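Ticket: Guest booking calendar showing rooms as free when they are taken
Product: Jultell Front Desk, with the Trilteo channel add-on
Status: Resolved
Priority: Normal

Opened by: Yeoh Guest House

Hello there, and thank you in advance for reading all of this. I know I tend to go on a bit, but the last time I wrote to a help desk I left things out and it took a week of back and forth, so this time you are getting the whole story!

We run a small guest house and have used Jultell for our bookings since we opened. It has been good to us. The trouble began after the January update. A stay that comes in through the Trilteo add-on lands in the calendar just fine, with the right name and the right dates, but then the last night of the stay turns green again as if the room were open. So far we have had 2 double bookings from it. Both parties were very kind, and one of them even brought us a jar of plum jam afterward, but I would rather not test my luck.

What I have tried so far:

Signed out and back in on the office computer. No change.
Cleared the browser history, then tried a different browser. No change.
Turned the add-on off, waited 60 seconds, and turned it on again. The green night went away, and then it came back by the time I had made my tea.
Took a booking over the phone and typed it in by hand. That one stayed put, so it seems to be only the ones from Trilteo.

I have also put the stays in question on paper in the office, which is how my mother did it and which has never once needed an update.

Reply from Jultell Support

Hi, and thank you for such a careful write-up. Please don't worry about the length, it saved us several questions. The fact that phone bookings hold and Trilteo bookings don't is very useful.

Could you open Settings, then Property, then Time and Region, and tell us what you see for the time zone and for the checkout time? Please also look at the same two lines inside the add-on, under its own Settings tab. They are kept separately, and they are supposed to match. 

Reply from Yeoh Guest House

Good morning! I found both screens, though the second took me a while - it was hiding behind the little gear and I had been clicking on the big gear. The main settings have our proper time zone and checkout at 11 in the morning. The add-on has the right time zone too, but checkout is set to midnight. I don't remember ever choosing that, and I can't think who would want to leave at midnight.

Attachments:

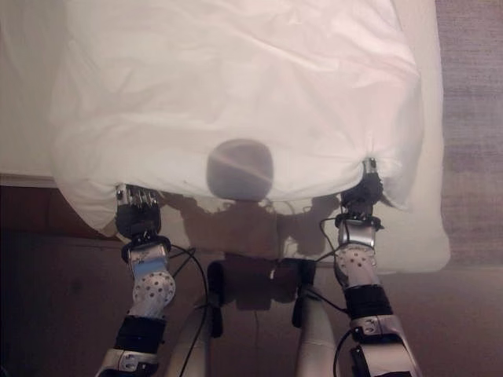
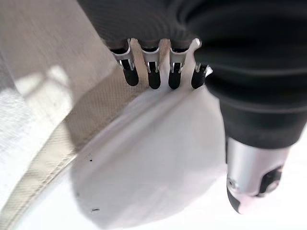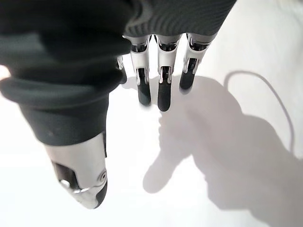
I haven't touched the midnight setting yet. I was afraid that changing it would move the bookings we already have for the spring, and there is a family reunion in there that took me most of a Friday to arrange, with cousins wanting to be near each other and an uncle who can't do stairs. Is it safe to change? And do I need to do anything about the stays that are already showing wrong?

Reply from Jultell Support

It is safe, and your family reunion will stay right where you put it. The update filled in midnight wherever the add-on's checkout line had been left blank, and the add-on then reads the last night as already over. We're sorry about that, and about the double bookings.

Please do the following:

1. In the add-on, set checkout to 11:00 AM and press Save.
2. Go back to the main calendar and choose Refresh All Stays.
3. Leave the page open until the spinning circle stops. With your number of bookings it should take nearly 3 minutes.

The stays that show wrong now will correct themselves during the refresh, so there's no need to enter them again.

Reply from Yeoh Guest House

All done, and every last night is filled in the way it should be. I checked the calendar against my paper sheets, and the reunion is just as I left it, uncle on the ground floor and all. A new booking came in through Trilteo while I was at lunch and it has held all afternoon.

One small wish, if you keep a list of those - could the add-on show a warning when its checkout time is different from the main one? I would have spotted it much sooner. Thank you both for your patience with me. You may close this.

Closing note from Jultell Support

Warning request passed along to the add-on team. Ticket closed at the customer's request. Replying to this thread will open it again.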